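4.2 Budgeting for the second arm

I'll be upfront that we got our first budget wrong. Ruwan Marikar and I priced the arm, the gripper and the wrist camera, added a bit for shipping, and called it done. What we left out was everything the arm touches. The Gudix quote looked great on paper, but the fingers were sold separately - and so were the spares. By December we had spent $736 on fingertips, cables and work surfaces that weren't on any list.

So for the second arm we started from the job and worked back to the shopping list. The job is handling bare circuit boards, and Figure 3 shows the gripper on one of them.

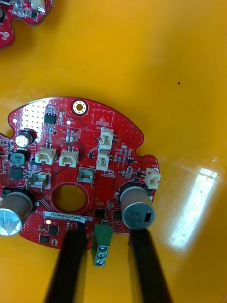
Figure 3. Wrist camera view of the two-finger gripper at a red circuit board on the yellow work surface.

We then asked Workine and Fasbridge to quote on the same list, line by line, with the fingers included. Workine came in $536 higher. We went with them anyway, as their price covered 2 sets of spare fingers and Fasbridge wanted $88 for each extra set, plus a setup visit we couldn't put a number on. Ruwan still thinks we should have pushed Fasbridge harder, and he may be right.

We also put lighting in the plan this time. A shiny surface throws glare back at a wrist camera, and a matte one costs very little if you order it with the bench. Our Meredith planning sheet now has its own line for it, right under boards we expect to scrap.

Contact the authors | © 2024 | Back to top

Related items
Sharing one arm between two benches
What we spent on gripper fingers
Lease or buy? Notes from a small lab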